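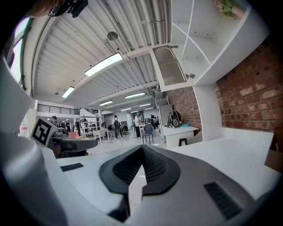

the unit, high ceiling and all

Heating a big shop space without going broke?

cedbridge_dan
Moved into a unit in the old Premard building in June. Loved it. Tall ceiling, loads of air, great in summer. Now its getting cold and I'm starting to see the problem. Landlord says the last tenant "managed fine" with a propane heater. Anybody heat a place like this? Mostly bench work, some glue ups. Not looking to be in a t-shirt, just want my fingers to work.

karrasfan
Radiant tube. Done. Heats you and the bench, not the air up top. Forced air in a tall room is just burning money.

oldglue
Disagree. Had radiant in my last place, head was roasting and feet were ice. Get the air moving first. Ceiling fan on slow, reversed, pushes the warm stuff back down. Cheap. Try that before you buy anything.

karrasfan
fan moves heat you already paid for. He doesnt have any heat yet

oldglue
He's got a heater on the way by the sound of it. Read the post.

Marisol Ríos
Please skip the unvented propane, whatever your landlord says. I ran one for 2 winters. Everything damp, rust on every plane I own, headaches by lunch. Also check your lease, mine banned open flame and I only found out when the insurance renewed.

cedbridge_dan
ok propane is out. Lease says "no open flame appliances" on page 2, good call Marisol. Does a radiant tube even count? It's gas.

karrasfan
usually sealed and vented outside so not the same thing, but ask. Get it in writing

Jarkanitz
Coming at this different. Do you need to heat the whole room? I hung clear plastic strip curtain around my bench corner, put a small electric radiant panel over it, never looked back. Spent nearly 200 on the curtain. Glue gets its own box with a heat mat in it. Rest of the shop sits at 40 and I don't care.

oldglue
Lumber at 40 all winter, then you bring it in the warm corner to glue? Enjoy your joints.

Jarkanitz
Wood comes in the night before. Never had a joint fail. You keep saying this in every thread

Marisol Ríos
I like the curtain idea, wish I'd done it. Only thing, check what your circuits can take before you buy electric. Old buildings, half the outlets are on one breaker. Ask me how I know.

cedbridge_dan
Will look at the panel tonight. Leaning curtain + electric for this winter, ask the landlord about a tube for next. What about the big door, just foam strip around it?

karrasfan
brush seal on the bottom, foam on the sides. foam on the bottom gets shredded

oldglue
For once we agree. And still get the fan.

cedbridge_dan
Brush seal ordered. Fan depends on who's got a ladder tall enough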